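**Trurelau Kirnley 2 – vinyl livery film for road and track vehicles**

Kirnley 2 is a cast, air-release vinyl film for full wraps, race numbers and sponsor panels. It is supplied in gloss and matt, on rolls 500 mm or 2000 mm wide. The adhesive is grey, so existing paint or old graphics do not show through pale colours.

Film thickness is 100 microns including adhesive. Apply between 15 and 25 °C to clean, fully cured paint.

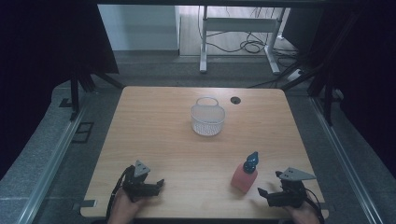 Panels with deep recesses, such as door handle cups and bumper intakes, should be relieved with a cut and an inlay. Stretching cold film into a recess will cause lifting at the edge. After fitting, heat all recessed and wrapped edges to 95 °C and check with an infrared thermometer.

Kirnley 2 replaces the first Kirnley film. The colour codes are unchanged, but the two should not be mixed on one panel, as the gloss level differs slightly.

**Removal**

Warm the film and pull back slowly at a low angle. Residue can be taken off with Ban adhesive remover. Do not use Ban on polycarbonate windows or unpainted trim. 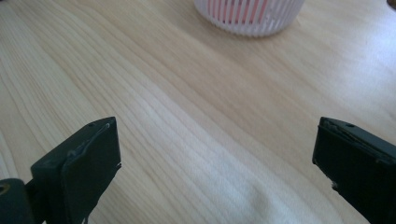

Bekel writes that the matt white came off a set of steel doors cleanly after one season, but that the bonnet took much longer and left glue along the front edge. The review gives four stars and asks for a narrower roll for number panels.

Bonnets and roofs receive more heat and sunlight than vertical panels. We advise removing film from them after two seasons. The 500 mm roll is the narrowest we cut.

**Ordering**

Rolls are dispatched on a cardboard core with end caps. Store upright, in the box, away from direct sun. Cut lengths cannot be returned.
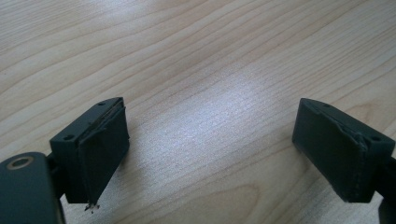 *Light wood-grain tabletop.*

Sample swatches are available in all colours. Order from one batch where panels will sit side by side, and quote the batch number from the core label when reordering.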